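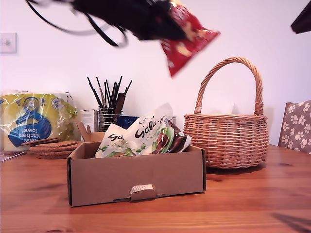 Figure 4.1 Red snack bag, with wicker basket and wooden table.

Chapter 4
Speaking for other people: representation and its discontents

In this chapter
Delegates and trustees
Mandates, and what can be squeezed out of them
Likeness: must a representative resemble us?
Choosing by lot
The case of the Mustlow bypass

In November of an election year, the voters of Mustlow sent Catrin Humphreys to the district assembly with 3,195 votes. Her nearest rival, Bleddyn Wogan, had 2,275 and a strong sense of injustice. Humphreys had promised to oppose the bypass. Within a few months she had read the engineers' report, spoken to the people whose front rooms shook whenever a lorry went by, and changed her mind. She voted for the road.

Was she doing her job, or had she stopped doing it?

Most people answer this quickly, and most people's answer depends on what they think of bypasses. That is a poor way to settle a question in political theory, though it has a long history and shows no sign of dying out. A supporter of the road will say that Humphreys used her judgement, as any grown-up should. An opponent will say that she was sent to the assembly with one instruction and lost it on the way. Swap the issue for something they feel differently about and the two will often swap arguments as well, without appearing to notice.

Behind the quarrel are two old pictures of what a representative is. On the first, she is a delegate. The voters have views, the views need carrying to a building some distance away, and she carries them. If she has opinions of her own she may discuss them at home. On the second, she is a trustee. The voters have picked somebody whose judgement they trust and have gone back to their own affairs, and she is to decide as she thinks best until the next election, when they may decide that her best was not up to much.

Each picture has an awkward side. The delegate needs instructions, and voters are sparing with them. Mustlow's ballot paper had room for one cross. It did not ask what should be done if the cost of the road fell, or whether drainage mattered more than noise. A few hundred of those who voted for Humphreys may have liked her plans for the library and had no view on traffic whatever. When a winning candidate announces that she has a mandate, it is fair to ask how she read all that in a cross.

The trustee has the opposite trouble. She needs no instructions, and may come to find them irritating. If her judgement is so much better than ours, it is hard to see why she should submit to being chosen by us every few years. If it is no better, it is hard to see why it should win. Defenders of the trustee view usually reply that she has more time, more information and more chance to hear the other side. This is often true. It is also what every trustee has said shortly before doing something unpopular.

A third view, which we take up in section 4.3, holds that both pictures look in the wrong place. What matters is who is sitting in the room. The Mustlow assembly had 17 members when it voted on the bypass, and none of them lived on the road in question. Would Humphreys have needed to change her mind at all if one of them had? Perhaps the argument would have been made sooner and better. But living on a street does not give anyone the power to speak for all of it, as the residents of any street can confirm.

Section 4.4 turns to a suggestion that students tend to find either charming or alarming: give up on elections and draw names from a hat. The ancient world did a good deal of this and did not regard it as a joke. Juries are still chosen in much the same way, and we allow them to decide matters more serious than drainage.

A word on terms before we begin. "Representative" is used here for anyone who acts in a public body on behalf of others. "Constituent" means a person on whose behalf this is done, including those who voted for somebody else and those who stayed in. Wogan, to his lasting annoyance, is one of Humphreys's constituents.

4.1 The delegate

Suppose that the voters of Mustlow had been able to give full instructions. We begin with what these would have to contain.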